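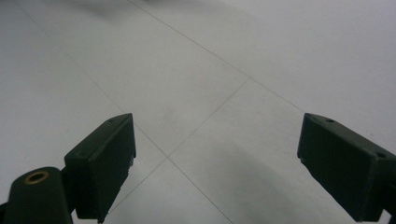 How many demonstrations does a small learning system need before it can pick things up from a floor?
For one task in one building we ended up with 1050 usable ones, and the results were still getting better when we stopped. The number depends far more on how varied the examples are than we expected at the start.

Project report: Collecting floor-level grasping examples with a hand-held gripper
Marcelle Collet, Lorenz Grabner, Weronika Malinowski
Supervisor: Elvia Medrano
August 2025

1. Aim

The Lerkdale project wants a robot arm to tidy small items off hard floors. Our part was to gather the examples it learns from. We did not train the final model. We planned the recording sessions, carried the gripper, checked the recordings and passed them on to Burgi Ortner, who ran the training.

2. Equipment

We used a hand-held gripper with a camera fixed above the fingers. The person holding it squeezes a trigger to close the fingers and does the task as they would by hand. The camera picture and the finger opening are saved together. The path of the tool is worked out later from the video, using our own software, which we called Mellis.

Mellis needs something to follow in the picture. Plain floors are hard for it. On large pale tiles it mostly has the grout lines to go on, and if the gripper is held very low there may be only one or two of them in view. In the first week we lost a lot of recordings this way. We then started each recording at knee height and came down slowly, which helped.

3. Method

Each recording was one pick and one place. The steps were:

Hold the gripper still with the fingers fully open.
Start recording and wait for the tone.
Move to the item, close the fingers, lift it.
Carry it to the tray and let go.
Open the fingers fully again and stop.

We worked in pairs, one holding the gripper and one laying out the items. Sessions lasted 30 minutes and then we swapped. Lorenz is left-handed, so his approach paths come from the other side, and we kept these in the set on purpose.

The items were socks, pens, bottle tops and wooden blocks. We moved between 4 rooms so that the light and the floor would change. The corridor had the worst glare, especially after midday, and we used the blinds there from the second week.

4. Checking

Weronika wrote a short script to throw out any recording where the path jumped or the fingers were not open at the start. Everything else was watched by a person at double speed. The usual faults were a late start, a hand in view, or an item pushed along the floor before it was gripped. We argued about the last one. In the end we kept a recording if the push was short, as the robot may have to do the same.

5. Results

The original plan asked for 3000 recordings. We did not get near it. Checking took longer than recording, which we had not allowed for in the timetable. We handed over 1050.

Burgi's first model, trained on half the set, handled socks and blocks well but often closed too early on pens. With the full set the pens improved. Bottle tops stayed poor. The fingers are quite thick for something that flat, and we often needed two or three tries ourselves.

6. What we would change

The fully open position should be measured at the start of every session. We did it weekly and had to correct one batch afterwards. We would also put a few flat markers on the plainest floors and record fewer socks.

The recordings and the checking script are on the project drive. The next group takes over in October and should read the notes on the corridor before recording there.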